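Participants wanted: table-marking and tray placement sessions, Kinsella room, Indatton

Tullanar is looking for adults to take part in a small study of how people put things down. I was sceptical when it was proposed and I still am, so I'll try not to oversell it.

The claim we are testing goes like this. Mark out a place for an object with tape and people will put the object there, every time, and work faster for it. Plenty of workplaces have bought that idea and spent a fortune on coloured tape. I have yet to see evidence that would persuade a reasonable person, and the earlier trial at Drorkham was too short to settle anything.

What you would do: stand at a metal-topped table, pick up light household and workshop items, and set them down, sometimes to a taped outline and sometimes to a bare surface. You'll then fill in a short form. There's no trick to it. If you think the tape is useless, or in your way, we want that written down in your own words.

The room is carpeted and fairly plain.
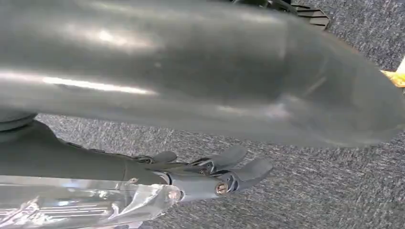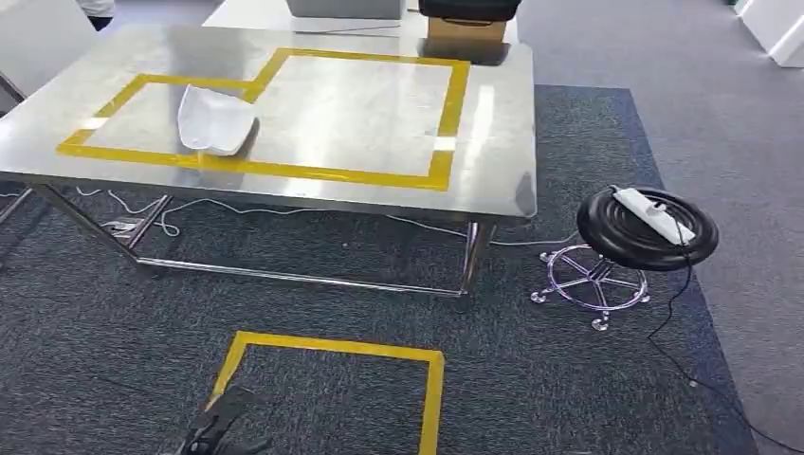
Sessions run for 110 minutes including a break, and we ask each person to come to 4 of them. I argued for fewer. One visit tells us how people behave when they're being polite, though, so four it is. All sessions are in May, weekday mornings or late afternoons.

You should be 18 or over, comfortable standing for stretches of 20 minutes, and able to bend and reach to floor level. Please wear flat, closed shoes and watch your step near the table legs. Left-handers are very welcome, as the last group had hardly any. If you organise storerooms or label shelves for a living, you can still apply, but tell us, because your results will be looked at separately.

Payment is a flat amount per session, confirmed in writing before you agree to anything. It is modest. We don't cover parking, and the street outside is metered, so the bus is the better bet. You can withdraw at any point and keep what you've earned for the sessions you attended.

To apply, send a short note to the Tullanar front desk quoting reference 1444. Say which hand you favour and which times suit you. No résumé, please. We reply to everyone, usually within the week.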